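O armário cinzento do fundo do corredor

Uma tarde à frente das portas que toda a gente vê e poucos abrem

Confesso já: passei anos a passar por armários elétricos sem lhes ligar nenhuma. Na cave da garagem, no átrio da piscina municipal, atrás da cozinha de um restaurante onde trabalhei três verões seguidos. Eram mobília. Mobília feia, ainda por cima, daquela que ninguém escolheu. E depois pedi para passar uma tarde na oficina da Prason, que monta e recupera quadros de comando para lavandarias, padarias e pequenas fábricas, e vim de lá a olhar para portas de metal como outras pessoas olham para azulejos.

Cheguei às duas e pouco, em janeiro, com um frio de rachar, e a primeira coisa que me puseram na mão foi uma caneca de café. A segunda foi um saquinho de plástico com lâmpadas sinalizadoras. Sessenta, todas do mesmo tamanho, em cores diferentes, à espera de furo. Fiquei encantada, claro. Parecem rebuçados! Disseram-me, com alguma paciência, que todas as visitas dizem isso.

O que eu queria saber era simples: quem decide onde fica cada botão? Tinha a ideia de que havia uma lei para tudo, até para o centímetro. Há regras, sim, sobretudo para as cores e para a paragem de emergência, mas sobra uma margem enorme, e é nessa margem que mora a parte bonita do ofício. Uma porta tem de ser lida de pé, à pressa, às vezes com as mãos cheias de farinha ou de sabão. Quem desenha começa muitas vezes por colar papelinhos na chapa lisa e pedir ao cliente que finja que está a trabalhar. O cliente estica o braço, erra, resmunga, e os papelinhos mudam de sítio.

Em cima fica o que se olha. Mais abaixo, o que se toca. Foi assim que me explicaram, encostados a uma bancada, e desde então não consigo deixar de reparar: as luzes na linha dos olhos, o mostrador logo a seguir, depois os comutadores que se rodam com o pulso descansado. É quase a lógica de um aparador de sala — as fotografias em cima, as gavetas à altura da mão.

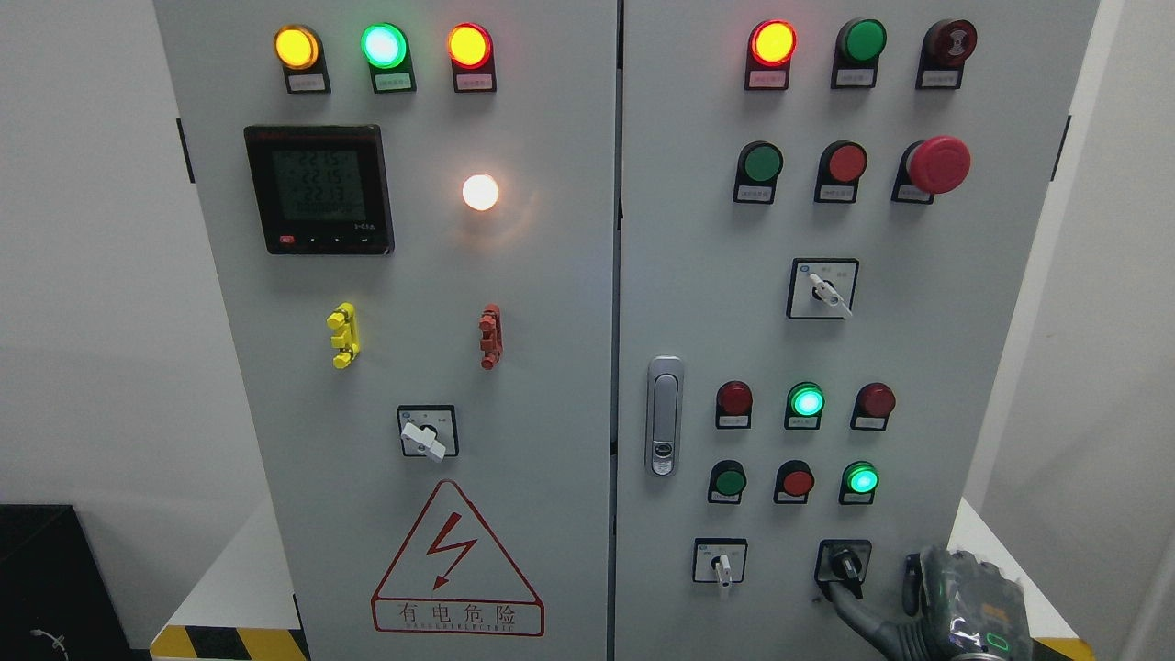

As cores foram a minha desgraça. Eu achava que verde era bom e vermelho era mau, e saí de lá com a cabeça feita num nó. O verde pode ser para arrancar, o vermelho para parar, e uma luz vermelha acesa pode querer dizer apenas que há tensão numa das fases e que está tudo como deve estar. Em muitos quadros mais antigos, o trio amarelo, verde e vermelho serve precisamente para isso, uma luz para cada fase, e quem lá trabalha estranha é quando uma se apaga. Imaginem a minha cara, eu que ao ver uma luz vermelha no carro encosto logo à berma.

O botão de emergência, o tal cogumelo vermelho, merecia uma reportagem só para ele. É grande de propósito, saliente de propósito, e carrega-se com a palma da mão, com o cotovelo, com o que houver. Deixaram-me experimentar um, solto, em cima da bancada. Clac! Fica preso em baixo e, naquele modelo, é preciso rodá-lo para o soltar. Carreguei nele umas quantas vezes a mais do que era necessário para o artigo.

E depois há as etiquetas, de que eu não esperava gostar tanto. A oficina tem uma gaveta inteira de tirinhas brancas gravadas, sobras de trabalhos antigos, e passei um bom bocado de joelhos a lê-las. «Bomba 2». «Forno esq.». «Ventilação — não desligar». Uma dizia só «Perguntar». Vieram quase todas do quadro da Figueroa, uma fábrica de bolachas que fechou e cujo armário foi desmontado peça a peça, com 23 circuitos e uma letra diferente por cada remodelação. Há quem guarde postais. Eu trouxe a etiqueta do «Perguntar» no bolso do casaco, com autorização.

A parte de que menos se fala é a limpeza. Pano quase seco, nada de esguichos, e nada de mexer no que está lá dentro sem ser da arte, que a eletricidade não perdoa curiosos (eu incluída, fui avisada à entrada e outra vez ao pé da primeira porta). Por fora, a chapa pintada aguenta muito. Mostraram-me uma porta da lavandaria Purnholm que leva 50 anos de uso e só tem o verniz comido num sítio, ao lado do botão de arranque, onde gerações de polegares se apoiaram. Queriam pintá-la de novo. A lavandaria não deixou.

Já o sol ia baixo quando chegou a carrinha da Treltance com duas portas novas, ainda embrulhadas em cartão, e a oficina parou toda para as ver. Chapa cinzenta lisa, sem um único furo. Discutiu-se se o mostrador devia ficar à esquerda ou à direita, discutiu-se a altura do puxador, alguém foi buscar os papelinhos. Deram-me um verde para colar. Pus-o onde me pareceu bem e tiraram-no de lá passado um minuto, porque ficava demasiado perto da dobradiça.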